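Robot arm takes on the small jobs at Wuyts

3 July 2019

Can a machine do the fiddly bits of a workshop day yet? At Wuyts, the repair firm run by Märta Fagerlund, the answer is getting closer to yes, and it's a joy to watch!

Her team has been teaching a two-fingered arm called Binon to move circuit boards in and out of trays. It sounds like nothing (any of us could do it half asleep), but a thin, flat board is a real headache for a gripper, and a shiny black tray doesn't help. In April the arm managed 5 tries out of 400. Last week it got through 81 in a row before dropping one.

"I cheered so loudly they heard me in the car park," said Wouter Martens, who looks after the software.

It is still slow. Martens can clear three trays while Binon is lining up on its first, and it can't yet cope with boards that lie on top of each other. Fagerlund wants to try it on sorting screws next, and then, if the money stretches, on folding the workshop's cleaning cloths. 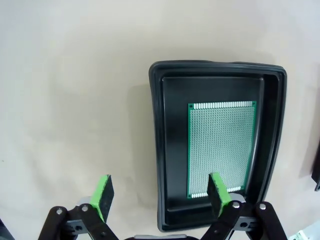 Binon's gripper at a tray with a perforated circuit board in it.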